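Progress report to the Flistwood Fund
Play kitchen and pretend food, Brinden Family Centre
2025-09-01
Prepared by Daithí Gallagher

You asked for a plain account of where the money has gone and whether it is doing any good. I can answer the first part with some confidence. On the second I am less sure than the application was, and I did not write the application.

The grant was £2000. The larger part went on the play kitchen unit from Noonan, which arrived with one door hung upside down and was put right on the second visit. The remainder bought pretend food, bowls, chopping boards and storage. We have £100 left, which I would like to hold back until October for replacements. Pretend food goes home in pockets.

The application said that a cutting and sorting table would "build early number sense and healthy attitudes to vegetables". I have sat through 2 full mornings at that table and I would not put my name to either claim yet. The under-threes mostly carry things from one end to the other. The older ones do cut, and they like the joints in the toy food, but they cut a thing once, put it back together and cut it again. Whether that is number sense or just a pleasant noise I can't say. Usa Thaweesak, who runs the morning group, thinks I am being too hard on it and has asked me to say so.

What I will grant is that the table gets used more when less is put out. In the first weeks the whole set was tipped on to it and the children treated it as a heap. Usa now sets out a board, a bowl and a handful of pieces before the doors open, and swaps them over at snack time. 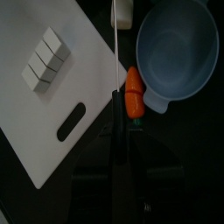 With the smaller setting, children stay put for longer and there are fewer quarrels over who has the knife. I have no timings to prove this. The application promised a weekly observation sheet and we have had 21 returned, several with only a name and a tick. I don't count that as evidence and I would ask you not to either. The sheet is too long. Usa has cut it down to one side and we will see if people fill it in.

On the pieces themselves, the plain white blocks were my worst guess. I expected them to be ignored, as they don't look like much, and they are picked up as often as the carrot. They have been tofu, cheese, ice and soap. The carrot is always a carrot. If we buy again I would spend less on fancy items.

Storage is the weak spot. The Closus tubs we were advised to buy have lids that small hands can't open, and a fair few adult hands either. They are going back if the shop will take them. Tidying up, which the application listed as an activity in its own right, is at present done by staff.

Still to do before the next report:
Settle the return of the tubs.
Move the kitchen unit away from the radiator.
Get the shorter sheet into use and see whether it tells us anything.
Ask parents what they have noticed at home, without telling them what we hope to hear.

I am not asking for more money at this stage. If the sheets are no better by the end of October I will suggest dropping the number sense claim altogether and reporting on the table as somewhere children like to play.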